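# Runstead: The Complete Second Series (2-disc set)
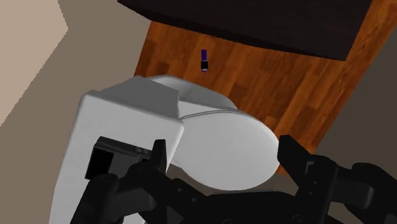
*White wrist housing with black sensor module, computer render.*

All episodes of the Kalby drama as broadcast, plus 28 minutes of deleted scenes.

- **Discs:** 2
- **Sound:** stereo, with optional audio description
- **Subtitles:** English, Dutch
- **Booklet:** 20 pages, episode notes by Žydrūnas Grīnberga
- **Distributor:** Van Damme
- **Released:** January 2024

The discs are not region-locked. The cinema special is not included - it is sold separately from May.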